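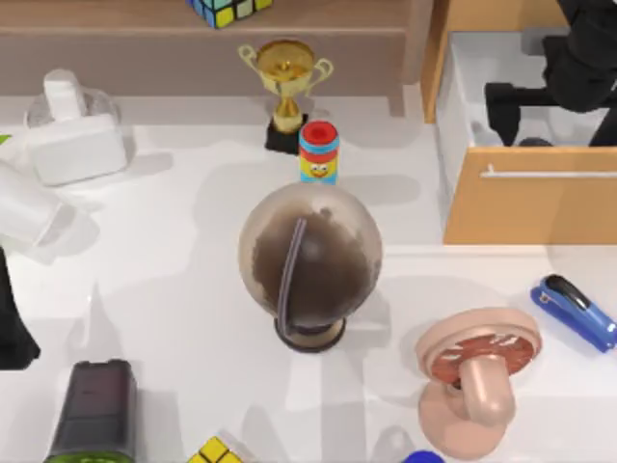

*Filed under: Home admin*

# How to make a home contents list (and finish it)

19 March 2018

I put this off for years. Then our insurance came up for renewal, the form wanted a total for everything we own, and I typed in a number I'd plucked out of thin air. Madalena Bastos, who I used to share an office with, was horrified when I told her, and she talked me through how she does hers. I've fiddled with it a bit and it works for me!

## What you need

- a notebook or a plain spreadsheet
- your policy booklet
- whatever receipts you can lay your hands on

## 1. Read the policy first

Yes, it's dull, but look up the excess and the single item limit before you write anything down. Ours are £200 and £4000. Anything worth more than the limit has to be named separately (only my late aunt's violin, in our case). Check whether they pay new-for-old too - it changes every price you put down.

## 2. Do one room, then stop

Start with the smallest room. Work clockwise from the door and open every drawer and cupboard as you get to it. I do one room an evening and then put the kettle on. The one time I tried to do upstairs in a single go I ended up sitting on the landing reading old birthday cards.

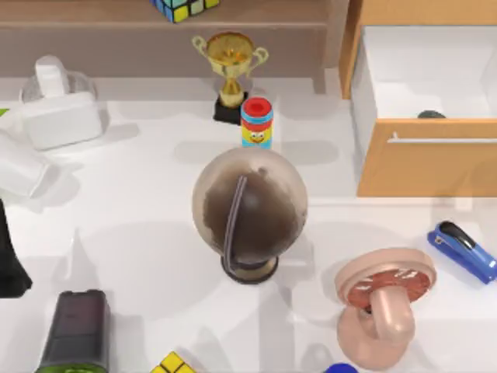

## 3. Lump the little stuff together

You'll go mad if you price every pen. I write one line such as "desk bits" or "games and toys", guess a fair total for the lot and move on. Anything over £10 that I'd really want to replace gets a line to itself.

## 4. Use four columns

Item, room, when we got it, cost to replace. I tried a fifth for serial numbers and it was blank nearly all the way down, so now those go in the notes at the bottom. Price things at what the shops want today - I got a nasty shock over the saucepans.

## 5. Don't forget

- the loft and the shed
- curtains and carpets
- coats, boots and anything at the dry cleaner's
- things you've lent out (Tetteh Addo still has our tent)

## 6. Keep a copy somewhere else

I email mine to my sister and keep a printout at work. A list that lives in the same desk as the things on it isn't much use after a fire.

Mine gets another look every June, when the sales are over. Next job is the garage, and I'm waiting for warmer weather before I go anywhere near it.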